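The grippers are the cheap part

Nabila Ouali has a spreadsheet tab called "things we did not need." It has 13 rows. She keeps it open while we talk, and reads from it when she wants to make a point.

Ouali runs purchasing and planning at Warkside, a small company that wants a robot to do household tidying: folding throws, picking clothes off the floor, putting cushions back. She came from hotel supply, where she bought linens and laundry carts, and she says that background has made her hard to impress.

"A hotel would never buy a cart because the video was good," she says. "You'd get one cart, you'd push it around for a month, and you'd ask the people pushing it. I was surprised how many orders in this business get signed off from a video."

When she started, the plan on her desk called for two full robot arms on wheeled bases, quoted by a supplier named Zovard. She sent it back. The team ended up with hand-held grippers that a person carries from room to room, with the camera on the tool, and a much smaller line in the budget.

"I'm not saying the arms are bad. I'm saying I asked what we'd do with them in the first six months and got three different answers from three people."

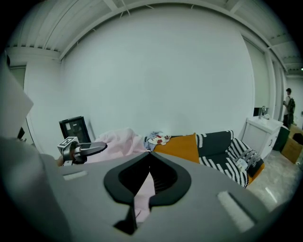
Her doubts didn't stop once the cheaper option won. The quote for the hand-helds covered the tools and a carrying case. It left out spare finger parts, replacement markers, storage, and the hours of whoever has to sort through the recordings. Ouali's first order was for 11 units. She now thinks six would have been plenty.

"Five of them sat on a shelf until July," she says. "We didn't have the people to hold them! You can buy a tool in an afternoon. Hiring someone who will pick up blankets carefully all day takes a lot longer, and you have to pay them properly or they leave."

Soft goods are where she thinks budgets go wrong. A blanket never lands the same way twice, so every session needs resetting, and resetting is paid time. Her early plan had no line for it at all. She also forgot washing.

Aicha Abdelaziz, who schedules the sessions, agrees with most of this but thinks her colleague is too hard on the original order. "If we'd bought six and two had broken, she would be complaining about that," Abdelaziz says. Two did need repair, as it happens. Ouali says that still leaves three.

They disagree more sharply about the next step. Abdelaziz would like to lease one arm from Ghoneim for a trial and see how much of the recorded work carries over. Ouali has read the lease and doesn't care for it. The monthly price looks reasonable, but the support contract is separate, and the notice period is longer than the trial.

"They told me support was optional," she says. "I asked how many of their customers go without it. They said they'd get back to me."

She feels much the same about software. Jitance, which makes a program for labeling recordings, offered Warkside a package with 128 seats. The company has fewer than 20 employees. Ouali asked for a smaller package and was told the big one was better value per seat, a phrase she repeats twice with some pleasure.

What would she tell another company starting out? She won't give me a figure, and she distrusts anyone who would. She does suggest asking for the price of every part that touches fabric, in writing, before talking about the machine itself. And she would hold back part of the money until the second quarter, when you know what has worn out.

The arm lease is still unsigned. Abdelaziz has put it on the agenda for their next meeting, and Ouali has asked for a copy of the repair terms first.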